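Search this site Enter keywords Go

Magazine > Science and Technology > Features

Two arms, one lesson 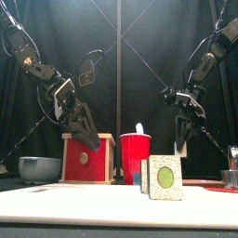
At the Mendach laboratory they began in March with a simple question: how many lessons does a pair of arms need before it can work on a table which it has not met before? The usual answer is "more". The group tried another way – they kept the number of lessons small and changed the objects after every seven.

The method is called Stidon. A person guides both arms through a task, and the program learns from these records. With 300 lessons on the same objects, the arms finished 25 fewer trials out of 361 than with 300 lessons on changing ones. The difference is modest, but it came back when the test was repeated at Senico.

Soft things remain difficult. A cloth never lies the same way twice, and there the method gives no gain yet.

Print this article | E-mail to a friend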